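塑料是从哪里来的？

早上起床，你用牙刷刷牙，牙刷柄是塑料做的。书包上的扣子、尺子、积木，很多也是塑料做的。

大多数塑料的原料来自石油和天然气。石油是一种黏黏的液体，藏在很深的地下。很久很久以前，海里的小生物死后沉到海底，被泥沙盖住，过了几百万年甚至更久，慢慢变成了石油。

工人把石油抽上来，送进工厂加热，分成不同的部分。其中一部分经过加工，变成很小很小的分子。工厂再让这些分子手拉手，连成长长的链子。这种长链子叫“聚合物”，塑料就是由它们组成的。

刚做好的塑料常常是一粒一粒的，像米粒那么大。想做一个杯子，就把塑料粒加热，让它变软，再压进模具里。模具的形状是什么样，冷却以后塑料就是什么样。这和用模子做冰块有点像。

做的时候加进颜料，塑料就有了颜色。有的塑料很硬，可以做桶和把手；有的很软，可以做袋子；还有的是透明的，光能穿过去。

塑料轻，不怕水，也不容易烂。可是不容易烂也带来了麻烦：一个塑料瓶扔在野外，过很多年还在那里。

有些塑料可以回收。人们把它们洗干净，切成碎片，熔化以后再做成新的东西。

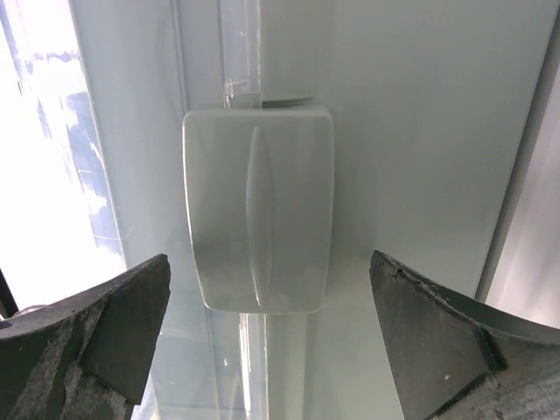
不同种类的塑料熔化的温度不一样，所以回收前要先分类。找一个空瓶子，看看瓶底有没有一个三角形，里面的数字表示它是哪一种塑料。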